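4.2 How fights get made, and how they fall apart

We came to the question of mandatory challengers by a side door. The interviews behind this paper were meant to be about training habits, and the first several follow that plan closely enough. But boxers, and even more so the people who look after boxers, like to talk about what is on their minds, and what was on their minds again and again was the waiting. A fighter earns a place in line, the line stops moving, and everyone around that fighter (the trainer, the cut man, the cousin who does the driving) has to decide how to live in the meantime. By the time we had finished the Zimbridge interviews, we had given the topic a section of its own in the interview guide, and we are glad we did.

Readers who don't follow the sport may want a few words on how things are supposed to work. A sanctioning body names a mandatory challenger, and the two camps are given a period in which to reach an agreement on their own. If they can't, the right to stage the bout is put up for sealed bids, and the highest bidder takes on the promotion and pays the purses in a split set by the rules. In principle this protects the challenger, who can't simply be ignored. In practice, as our respondents were quick to tell us, a good deal can happen between the naming and the first bell.
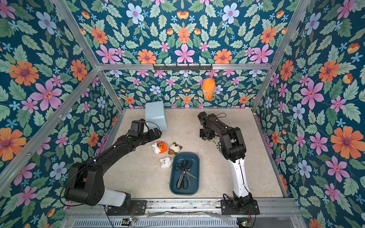
Figure 5. Enclosure with floral-papered walls and aluminum frame bars.

Our material comes from two sources. The first is a set of 89 interviews with licensed fighters, trainers and managers, most of them carried out by Ekua Issahaku and Bernice Amegashie in gyms, kitchens and, on one happy afternoon, the back of a bakery. The second is a hand-built list of 572 ordered or announced bouts, which Ekow Ackah put together from promoters' notices and local newspapers. We coded each bout as held on its first date, held later, replaced by another bout, or dropped. Safta Mocanu then went over the doubtful cases with great patience, and where she and Ekow still disagreed we left the bout out of the comparison and kept it in the list, so that others can make up their own minds.

The pattern that respondents described most warmly, and with the most groaning, is what one manager at the Cheema gym called "the polite delay." A bid hearing is scheduled. Shortly before it, one camp asks for a little more time because talks are going well. The time is granted, the talks go on going well, and the hearing is moved again. It is hard to point to anyone behaving badly in such a case. Each request is reasonable when looked at alone, and a negotiated deal does usually leave both sides happier than a sealed envelope would. The cost falls on the fighter who has already started camp and who must choose between staying sharp and staying solvent.

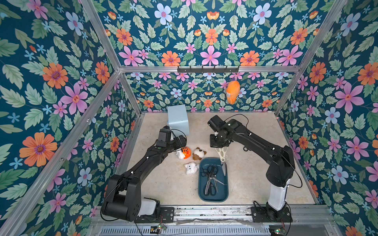 That choice looks very different depending on the size of the gym. At Grendero, where several fighters share sparring partners and a physical therapist, a postponed date can be absorbed by handing the ring time to somebody else. At Ciria the whole camp is often built around a single boxer, and a move of even a few weeks means letting a sparring partner go home and hoping he will come back. Augustina Korletey, who did the longer follow-up interviews there, found that trainers had come to plan two peaks into every camp, the second one held in reserve. Several of them told her they would never have taught it that way when they were starting out, and that they still don't much like it.

Interim titles make the picture more tangled. They are meant to keep a division moving while a champion is hurt or otherwise unavailable, and many of our respondents were fond of them for just that reason: an interim belt brings a better purse and a better spot on the card. Others felt that the extra belt only lengthened the line, with a new bout needed to settle who really stood at the front of it. We have tried to give both views their due, and we take them up again in Section 5, where the purse splits are set out in full.
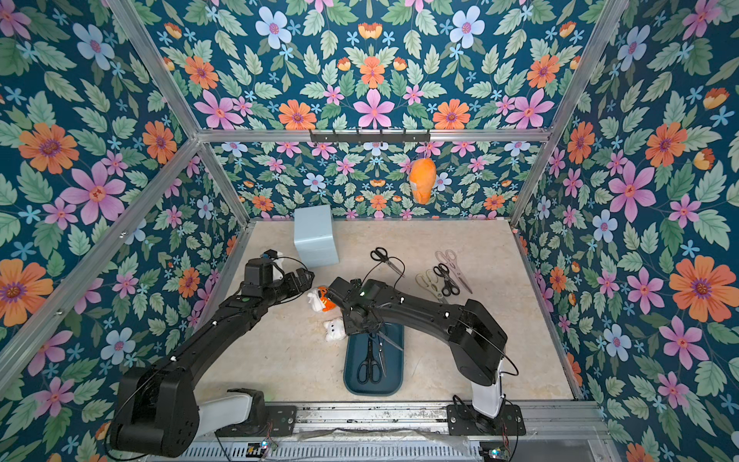
Figure 6. Beige marble-textured floor, with floral wallpaper on the surrounding walls.

One last caution belongs with this part of the paper. Our list leans toward bouts that somebody thought worth announcing, so fights that were quietly talked over and quietly forgotten hardly appear in it at all. The interviews suggest there were plenty of those, particularly in January, when the managers we spoke to like to make their calls, and we would be very pleased to hear from anyone who has kept better notes on them than we did.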